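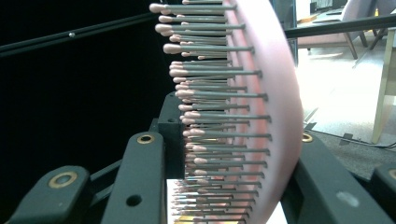
Grivow sells hairbrushes, combs and the small things that live in the second drawer of the bathroom. We've been at it in Urkport long enough to have strong opinions on detangling, and we will share them whether or not you came in for shampoo. Take the pink paddle brush, our unofficial mascot: long grey pins, a little pink ball on the end of each, and a cushioned back with a curve to it. The ball tips are for your scalp's benefit. The colour is for ours.

## How we got here

The shop began as a shelf. The shelf was in a chemist's on the Rai side of the harbour, between the sunscreen and the reading glasses, and it held 80 brushes that had been ordered by mistake. They sold out in June, during a run of very windy weather. We have never had a better business plan than that one.

We now keep 349 lines in stock, spread over 2 shops. Urkport is the big one. Skeredum is the one with parking.

## What we stock

- Paddle brushes, for long hair and short tempers
- Round brushes, for people who can work one without getting stuck
- Wide-tooth combs, which your hairdresser has already told you to buy
- Kids' brushes, in every colour except the one your child wants
- Clips, ties and bobby pins, sold in packets so you can lose them in bulk

We don't sell anything that plugs in. We tried hair dryers one winter and the returns desk still brings it up.

## How we choose things

Every brush gets a fortnight on a real head before it goes on the shelf. The staff draw lots, and whoever has the curliest hair gets the final say — a system that has favoured the same person for years. If the pins bend, the cushion goes flat or the handle feels cheap in a wet hand, back it goes to the supplier with a polite note. Our polite notes are well known in the trade.

## Looking after your brush

Pull the hair out. Weekly would be lovely. For a cushioned brush, wipe around the pins with a damp cloth and a bit of mild soap, then lay it face down on a towel to dry. Please don't leave it soaking in the sink, however much you mean to come back for it.

Both shops open at nine. Bring your old brush in if you'd like help matching it, and do give it a clean first.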